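Sat 16 April

Breakfast for once, a proper one, with a plate and everything!

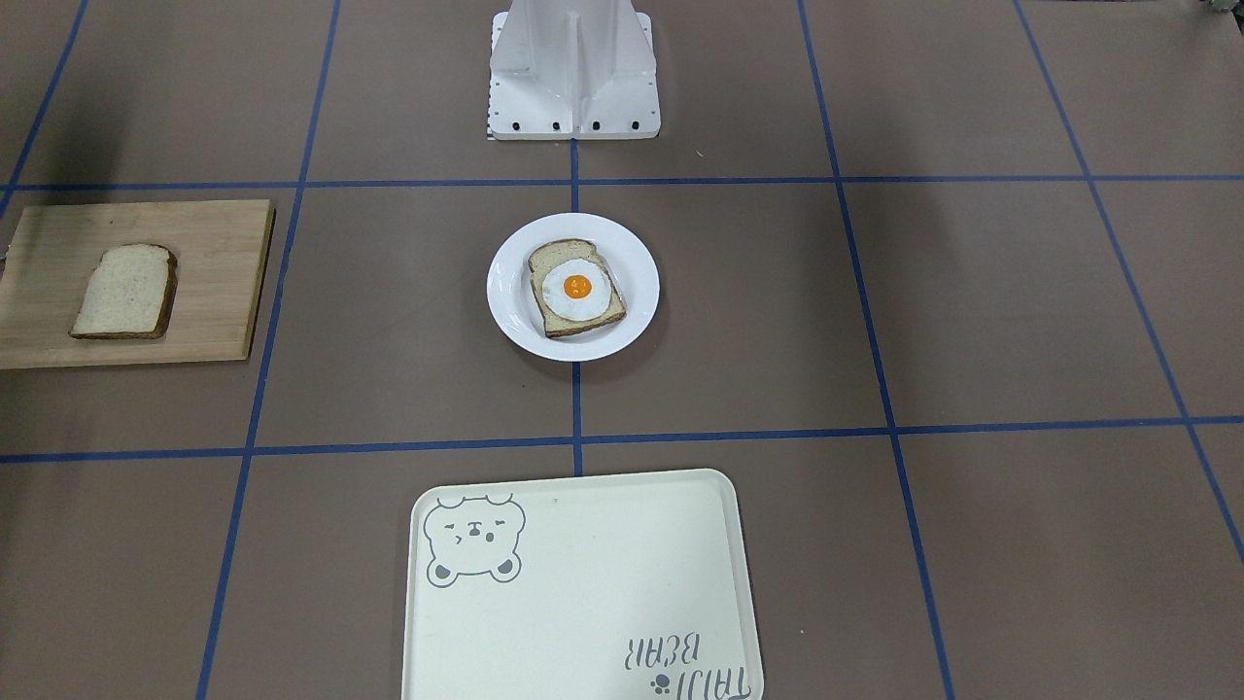
I've been promising myself all week that I'd stop eating cereal over the sink, so this morning I got the eggs out. I do love a fried egg on toast. It's what my grandmother made when there was nothing in the house, and I still think of it as a treat (she'd be amused by that, she thought of it as giving up).

The bread is the Stomley white, the big soft loaf, and I'm still making up my mind about it. It toasts beautifully but it's hopeless for slicing when it's fresh, you lean on the knife and the whole thing sinks like a pillow. I left one slice plain on the wooden cutting board in case I wanted it after, with jam, because one piece of toast never seems like enough until you've eaten it. Round white plate for the egg. I've gone off patterned plates completely, food looks so much nicer on plain white, and the cream tray goes with it well enough.

Eggs are up again, by the way. I paid 30 cents more for the box than last time and grumbled all the way to the bus stop. Still cheaper than the cafe on Qudah Street, where they want a small fortune for the same thing with a sprig of something on top.

My egg method, for the record, as I keep changing it and then forgetting what I liked: butter, medium-low heat, lid on for the last bit, salt at the very end. Last July I was all about the hot pan and the crispy brown lace around the edges, and I must have eaten one every day for a month. Now I want them gentle. Maybe I'm getting old. The toast should go in 5 minutes after the butter does, if I remember, and I usually don't.

Other things. I still need to call Dokia about the kettle, they said they'd mail the new lid and it hasn't come. Laundry. Library book is overdue and I'm only on page 91, so I'll have to renew it and pretend I'm enjoying it. I'd like to try a loaf of my own tomorrow too, the one that starts with 200 grams of rye, if there's any rye left at the back of the cupboard (I have my doubts). If it works I'm doing eggs on that next weekend, two of them this time!

Must buy jam. I went to the cupboard for it and there was a scrape in the bottom of the jar, and that was the good apricot one. Jam, dish soap, more butter.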